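**Come and work with us: Recipe and Pantry Coordinator, Garnetitz Community Meals (Willelstead)**

We are looking for someone who likes food, likes people, and doesn't mind a telephone that rings just as the onions have reached the tricky stage. If you have been wondering whether your years of cooking for a big family, a school, a pub or a village hall might add up to a job, we rather think they might, and we would love to hear from you.

Garnetitz Community Meals has been cooking for people in and around Willelstead for 18 years. We began with soup, in borrowed pans, and we still make a great deal of soup, but these days we also send out hot lunches, frozen suppers and a Sunday box that people heat up at home. Last October we sent out 2,262 meals, our busiest month so far, and the kitchen smelled of leeks for most of it. Our customers are mainly older people living alone, along with new parents, people just home from hospital and a fair few who simply like our fish pie and see no reason to stop ordering it.

The post is for three days a week, one of which has to be Wednesday, as that is when the vegetables come in from Nerkwood and the whole week's menu gets settled over a pot of tea. The other days can be arranged to suit you. We start at half past seven and finish at three, with a proper sit-down lunch that you will be expected to eat (nobody here has ever been allowed to get away with a biscuit at the worktop!).

**What you would be doing**

Most of the job is planning. You would take what we have in the pantry, what Nerkwood can let us have that week and what our customers have told us they enjoy, and turn it into menus that our cooks can manage on two ovens and one very elderly hob. You would write the recipes up clearly, in quantities that make sense for a large kitchen, and keep the allergen sheets in good order. That last part is the one we are strict about, and we would want you to be strict about it too.

You would look after the stores as well: ordering, checking deliveries, moving the older tins forward and making sure that nothing lovely gets forgotten at the back of the freezer. Our stock list lives on a simple spreadsheet. If spreadsheets worry you a little, please don't let that put you off, as we are happy to sit beside you for as long as it takes. 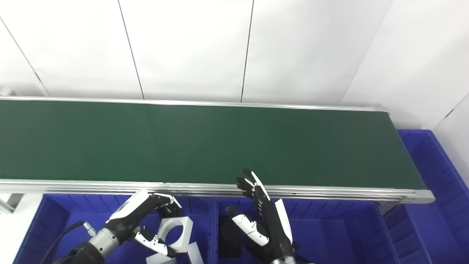
And then there is the talking. Our customers ring up to change their orders, and quite often they ring up to tell us how their mother made a suet crust, or that the rhubarb wants more ginger. We write these things down. A good part of our winter menu came out of telephone calls like those, and whoever takes this post will be the person who listens, asks the next question and tries the thing out in a small pan before it goes on the list. Karam pudding, which is now the most requested sweet we do, reached us in just this way – a steamed sponge with marmalade and a great deal of black pepper, and much nicer than it sounds.

You would not be out on the delivery rounds, although you would be welcome to go along now and again to see where the food ends up. We think it helps. It is one thing to write "serve with peas" and another to find out that the customer has a very small fridge, stiff hands and a strong dislike of lids.

**What we hope you'll bring**

You will need to have cooked for large numbers somewhere, paid or unpaid, and to be comfortable scaling a recipe up without the seasoning running away with you. You should be able to write plainly. We would like you to hold a Level 2 food hygiene certificate, or be willing to take one in your first month, and we will pay for the course and for the time you spend on it.

Beyond that, we are really looking for somebody steady and kind who can be interrupted without getting cross. It would be useful if you knew something about soft diets, or about cooking for people with diabetes, but we can teach you both. A driving licence is handy and by no means essential, with the bus stopping at the end of our lane.

We particularly welcome applications from people coming back to work after a long gap. Several of our cooks joined us after years spent looking after children or parents, and one of them hadn't filled in an application form since school. She runs our pastry mornings now and is a little bit feared, in the nicest way.

**Pay, holidays and other practical matters**

The post is permanent, with a trial period of three months. You will be paid an hourly rate, which we will send you with the application pack, and it is the same rate our senior cooks receive. Holiday is the full legal allowance for your hours, plus the days when we close between Christmas and New Year. We provide aprons, decent shoes and your lunch, and you may take home whatever bread is left at the end of the day.

The kitchen is all on one level and there is a step-free way in from the yard. The office is up a flight of stairs, but the desk can very easily come down if stairs are a difficulty for you. Please tell us about anything else that would make the job easier to do and we will do our best with it.

**How to apply**

Please ask us for an application pack, either by calling in at the kitchen after two o'clock, when things have quietened down, or by leaving a message on the office telephone. We don't need a CV. What we would like is a letter of no more than 2 pages telling us about yourself and the cooking you have done, and a recipe you are fond of, written out for 18 people. It needn't be grand. Last time we advertised, the letter that got passed round the most came with a recipe for cheese and potato pie.

If we think we might suit each other, we will invite you to spend a morning with us. There will be a chat with 2 of the team, a bit of chopping and tasting, and plenty of time for your own questions. We will pay you for the morning and cover your bus fare, whatever we all decide afterwards, and everyone who applies will get a reply.

If writing a letter is hard for you, come in and tell us instead. Knock loudly at the yard door, as the extractor fan makes us all a bit deaf.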